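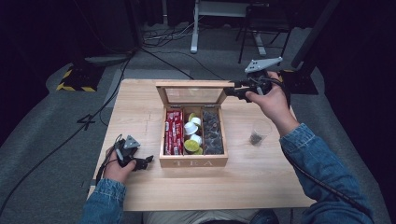
Teewasser mit 84 Grad sei eine Scheingenauigkeit, schreibt Shahab Rostami, solange niemand dazusagt, wo gemessen wurde, wann und in welchem Gefäß. Er bezieht sich auf meinen letzten Beitrag über Temperaturangaben auf Teeverpackungen und hat in diesem Punkt recht. Seine Folgerung, man könne die Angaben deshalb gleich weglassen, teile ich nicht.

Zunächst zum Sachverhalt. Eine Temperaturangabe auf einer Packung bezeichnet in aller Regel die Temperatur des Wassers vor dem Aufguss. Für die Extraktion maßgeblich ist dagegen die Temperatur des Aufgusses über die gesamte Ziehzeit. Zwischen beiden Größen liegen die Wärmekapazität der Kanne, die Verdunstung an der Oberfläche, der Wärmeübergang an die Umgebung und in geringerem Maß die Temperatur der Blätter selbst. Eine dickwandige, nicht vorgewärmte Keramikkanne entzieht dem Wasser in der ersten Minute mehr Wärme als ein dünnes Glas, sofern beide mit derselben Menge gefüllt werden. Wer mit kleinen Mengen arbeitet, verliert relativ am meisten.

Die Angabe auf der Packung ist somit ein Anfangswert ohne Verlauf. Bei einem technischen Datenblatt würde man so etwas zurückgeben. In der Küche wird es hingenommen, weil der Zusammenhang zwischen Temperatur und Geschmack ohnehin als Sache der Erfahrung gilt. Das halte ich für eine bequeme Ausrede der Hersteller.

Messwerte und Messbedingungen

Im April habe ich drei Wasserkocher mit einstellbarer Zieltemperatur verglichen: den Brallier, den Vumow und ein älteres Gerät von Varela. Gemessen wurde mit einem Thermoelement in halber Füllhöhe, nach dem Abschalten und ohne Umrühren. Insgesamt liegen 3282 Einzelwerte vor, verteilt auf mehrere Füllmengen und Zieltemperaturen. Der Brallier schaltet früh ab und erreicht den Sollwert durch Nachheizen. Der Vumow überschwingt deutlich und fällt danach langsam zurück. Das Gerät von Varela trifft den Sollwert bei voller Füllung recht gut und verfehlt ihn bei Mindestfüllung nach oben.

Alle drei zeigen in der Anzeige denselben Wert. Die Anzeige gibt die Temperatur am Sensor wieder, und der Sensor sitzt im Boden. Daraus folgt, dass zwei Haushalte mit identischer Einstellung und identischem Tee verschiedene Getränke herstellen, ohne dass einer von beiden einen Fehler begeht. Rostami zieht daraus den Schluss, die Zahl sei wertlos. Ich ziehe den Schluss, dass die Zahl unvollständig ist. Eine unvollständige Angabe lässt sich ergänzen.

Beutelware und lose Ware

Erschwerend kommt hinzu, dass die Angaben für Beutel und lose Ware häufig wortgleich übernommen werden. Der Zerkleinerungsgrad bestimmt die Oberfläche, die Oberfläche bestimmt die Geschwindigkeit der Extraktion. Feines Material im Beutel gibt in der ersten Minute einen großen Teil der löslichen Stoffe ab, während ein ganzes Blatt sich erst entrollen muss. Für den Beutel ist der Anfangswert daher vergleichsweise aussagekräftig, für das Blatt kaum. Bei langer Ziehzeit zählt der Temperaturverlauf, und dieser hängt vom Gefäß ab.

Bei Früchte- und Kräutertees spielt die Frage eine geringere Rolle. Dort wird aus hygienischen Gründen sprudelnd kochendes Wasser empfohlen, und daran ist nichts zu ändern. Die Diskussion betrifft im Wesentlichen grüne und weiße Tees sowie leichte Oolongs.

Sinnvoll wären aus meiner Sicht folgende Angaben auf der Packung, in dieser Reihenfolge:

1. Wassermenge und Teemenge, beide in Einheiten der Masse. Der Teelöffel ist als Maß ungeeignet, da die Schüttdichte zwischen den Sorten um ein Mehrfaches schwankt.

2. Temperatur des Aufgusses eine Minute nach dem Eingießen, gemessen in der Mitte des Gefäßes. Dieser Wert schließt den ersten Wärmeverlust ein und ist mit einem einfachen Küchenthermometer nachprüfbar. 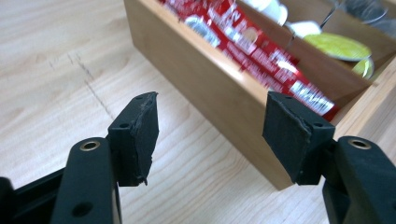 3. Ziehzeit als Bereich, mit Nennung des Gefäßes, für das er ermittelt wurde.

4. Hinweis, ob das Gefäß vorgewärmt war und ob ein Deckel verwendet wurde.

Gegen einen solchen Katalog wird eingewandt, er überfordere den Käufer. Das Teehaus Prenstead druckt zwei dieser vier Angaben seit längerem auf die Rückseite seiner Tüten, in kleiner Schrift unter der üblichen Kurzanleitung. Wer sie nicht lesen will, liest die Kurzanleitung. Ein Nachteil ist mir bisher nicht bekannt geworden.

Ernster nehme ich den Einwand der Kosten. Die Ermittlung eines Temperaturverlaufs erfordert für jede Sorte eine Messreihe, und bei kleinen Partien mit jährlich wechselnder Ernte wird das unverhältnismäßig. Hier würde ein Verlauf je Sortengruppe genügen, bezogen auf ein Referenzgefäß. Ob der Handel sich auf ein solches Gefäß einigt, ist eine offene Frage. Für die Verkostung gibt es genormte Gefäße, im Haushalt sind sie wenig verbreitet.

Die Rohdaten der Wasserkocher stelle ich auf Anfrage als Tabelle zur Verfügung. Bei den Werten des Vumow mit Mindestfüllung fehlt eine Reihe, das Thermoelement hatte sich gelöst.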